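The Lolen Kitting Challenge

The Lolen Kitting Challenge is a yearly student competition in robot handling, held at the Lolen technical college and open to evening classes, sixth forms and clubs from the surrounding towns. Teams are asked to make a robot sort and gather the small parts of an electrical product, the sort of work that people in factories do very quickly by hand and that machines still find surprisingly awkward. It is usually known among those who take part simply as "the Kitting", and the name is used in this article as well.

Origins

The Kitting grew out of a single evening class taught by Aitana Echevarría, who had come to teaching after many years in a repair workshop and who felt, quite strongly, that her students were spending too much time stacking wooden blocks. Her first task sheet asked them to move one circuit board from one place to another without touching its tall parts, and it took the class most of a term. The following year she invited a neighbouring club from Grunton to try the same sheet, and the friendly argument over whose board had been set down more gently is generally taken to be the first contest.

The Győri Cup, a modest pewter mug given by a former student, has been awarded since the third year. It lives in the winning team's workshop until the following March and is, by long custom, returned unpolished.

Format

Teams spend the autumn preparing and meet for the final in March. Each entry is worked on over several months, and the final itself takes up one long day, beginning at half past eight in the morning with a slow and rather sociable breakfast. A full run is worth 1,198 points, an odd total left over from several rounds of rule changes which no one has had the heart to tidy. Of these, 399 are given for the handling of wiring, and a further 200 for the written log that every team must keep. The remainder is shared among boards, small parts and general neatness.

Entrants may guide the robot by hand, by remote control or by a program, though the three are marked on separate tables. Newcomers are gently steered towards remote control in their first year, as it teaches them a good deal about what a gripper can and cannot do before they try to write any of it down.

The log is taken seriously. Teams note every attempt, good or bad, and the archive kept at Lolen now holds roughly 3,000 of these entries, many of them with tea stains and some with very charming drawings.

Wiring task

Boards and wiring on the table, and wiring at closer quarters.

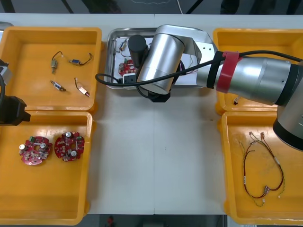
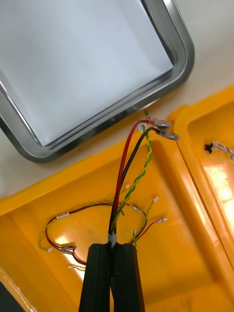
The wiring task was added by Xuân Khúc, a former entrant who returned to help with the judging, and it quickly became the part of the day that everyone gathers round to watch. A board keeps its shape when it is lifted, and a bundle of wires does not, so a team that has practised happily on boards for weeks may find itself almost back at the beginning. Much of the advice passed from one year to the next is about where to take hold. A favourite spot is close to a band of tape, like the grey one just above the gripper's black fingers in the close view, where the red wire and the black one are still held together and have not yet begun to go their own ways. Further up they spread apart, and the spade terminals at their ends like to catch on anything nearby. Judges look kindly on a slow lift and a patient pause before the arm moves sideways, and Khúc's notes for beginners, known as the Jotel sheets after the café where she wrote them, say much the same thing at much greater length.

Related events

A smaller summer meeting is held at Grunton for younger pupils, using boards only. Past winners of the Győri Cup often come along to lend a hand, and several have gone on to teach the evening class at Lolen themselves.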